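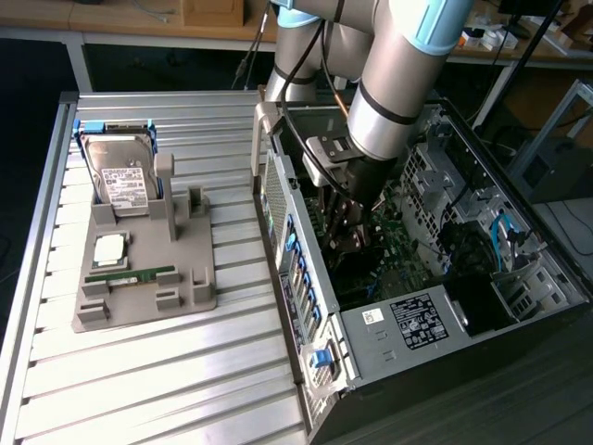 The tower open on its side next to the slotted table, hard drive standing in the gray tray.

Minutes of the August meeting, Nurnutura Computer Reuse Group
Held in the back workroom at Belhaj Hall

Members came in slowly on account of the heat, and we were glad to see 12 of us around the benches by the time the kettle had boiled. Apologies had been received from two members who are away with family, and we send them our best wishes for a good trip.

1. Minutes of the last meeting
These were read and agreed with one correction. The donated monitors came from the Skandum office and not from the school, and the thank-you card has been sent again to the right address, with a nice note tucked inside to make up for the mix-up.

2. Desktop teardown
This took up most of the evening, as it usually does when there is a case with its side off! The tower was a great help in talking people through the parts: the green motherboard down in the bottom, the gray metal drive cages with all their cutouts, the bright blue SATA cable, and the row of blue tabs along the rear panel where the expansion slots are. Two of our newer members had never looked inside a desktop before and asked some very good questions, including why so much of it is blue. The general feeling was that makers like to color the pieces you are meant to touch, though one member pointed out that this can't be relied on from one brand to the next, and there was some friendly back and forth about older machines we have known.

It was agreed that the written teardown guide should be put in this order: side panel, cables, drives, cards, memory, and the motherboard last of all. The present guide has the cards before the drives, and several people said they had been caught out trying to get at a screw with a cable in the way. A new draft will go round before the next meeting. Please read it with a pencil in your hand and be as fussy as you like.

We also talked for a good while about screws. The jam jars are no longer up to the job. A motion to buy a divided box with lids for 28 dollars was carried with no votes against, and it was asked that the lids be labeled in large print this time.

3. Parts layout on the slotted table
The gray plate was looked over next, and there was a lot of warmth for it as a teaching aid. It is laid out like a simple motherboard, so a person can learn where the pieces belong without the worry of hurting a working board. 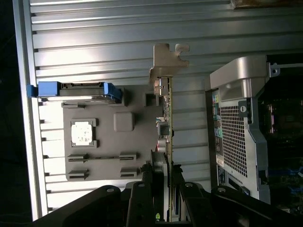
The practice plate with the processor in place, the drive in its blue caddy along the top, and the expansion card at right.

Comments were as follows. The square processor spot is easy to understand and should be left just as it is. The slot blocks on the lower half are fine for people who already know what memory slots look like, but beginners would like a small printed sheet to go with them, and a member kindly offered to make one. It was asked whether the drive in its caddy might have a place of its own in the storage box, and this was agreed. On the matter of cards, the members would like to remind everyone to hold them by the bracket or the edges and keep fingers off the small components. We know we say this every time.

4. Drives and data
Nearly 1000 drives have now been through the group since we began keeping the book, and a little round of applause was given. The rule remains that no drive leaves the room without an entry in the book and a colored sticker. There was a longer discussion on whether caddies should stay with their drives or go into the spares bin. After hearing both sides it was agreed to keep them together where the case is to be rebuilt, and to put the rest in spares.

5. Cluser open day
We have been offered a table in the entrance hall at Cluser, free of charge. Members liked the idea of taking an open tower and the practice plate along so that visitors can have a try. Helpers are asked to put their names on the sheet by the door. Someone will need to bring an extension cord, as the one in the cupboard is too short.

6. Any other business
The desk lamp by the window flickers and will be replaced. Lemon cake was much enjoyed and the recipe has been requested. Tea money is in the tin and stands at 15 dollars.

The meeting closed at 9:10 pm. Next meeting in the same room, usual time. Please bring your own small screwdriver if you have one.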